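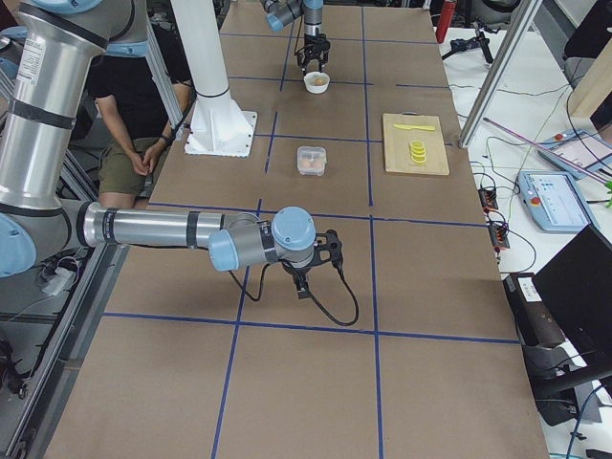

Parking changes on Colevov Street: who asked for this?

The town of Idville wants to swap the free curb spots on Colevov Street for paid ones starting in July. The plan came from a consulting firm, Piveretti, and runs 55 pages. I read it over the weekend and I'm not sold.

Piveretti says 217 spots are "underperforming." The word is never defined. The counts were taken on 5 mornings in winter, when half the shops open late and nobody lingers. Try the same walk on a Saturday at noon and tell me which spots are underperforming.

Then there's the money. The town expects each spot to bring in $250 a month – a figure with no source next to it. The meters, the signs and the people writing tickets are all listed as "costs to be determined." I'd like to see them determined first.

Maybe paid parking would free up space near the bakery and the Andrade Building. Other towns say it did for them. Fine, show us the numbers. Written comments are open at town hall until the end of the month, and you don't have to own a car to send one.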